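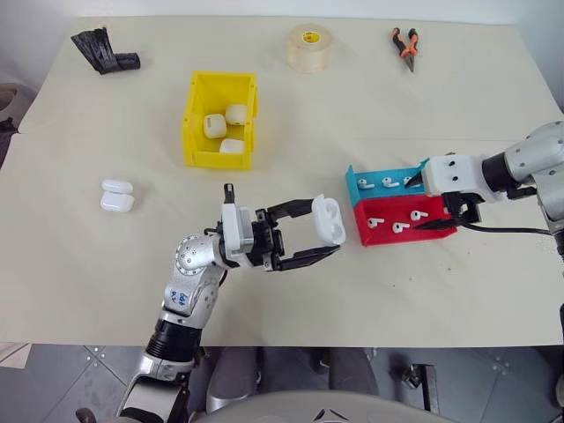 Bench tips from the Zaltasstead robotics club, updated 2023-05-24

Clear the table before a practice run, and clear it properly. Pliers go back on the hook. The arm has no opinion about your pliers, but it will find them.

Sort small parts by color of tray. We put earbuds on a teal tray and a red one, three to each, and even the people who swear they never mix things up have stopped mixing things up. Colored trays from the discount shelf work nicely, and you can use them at home again after the season if your family is forgiving.

White parts on a white table are a poor idea. Put something dark or loud underneath. Last November we lost most of an evening to a missing earbud case that was lying in plain sight, looking like table.

Packing tape: fold the end under before you put the roll down. Every student is told this. The roll at the Trirnia meet had been picked at so long it came off in strips like string cheese.

Label the arms in marker, small and neat. Full names and drawings of sharks come off with rubbing alcohol and a dull half hour.

Give cables slack, then a little more — a shoulder joint reaches farther than you remember from the last time it unplugged itself.

Write down your attempts. Our Giltano entry took 87 tries at closing one lid, and the log is the only reason we know which change to the grip helped.

Wipe the finger pads before you blame the code. Then blame the code.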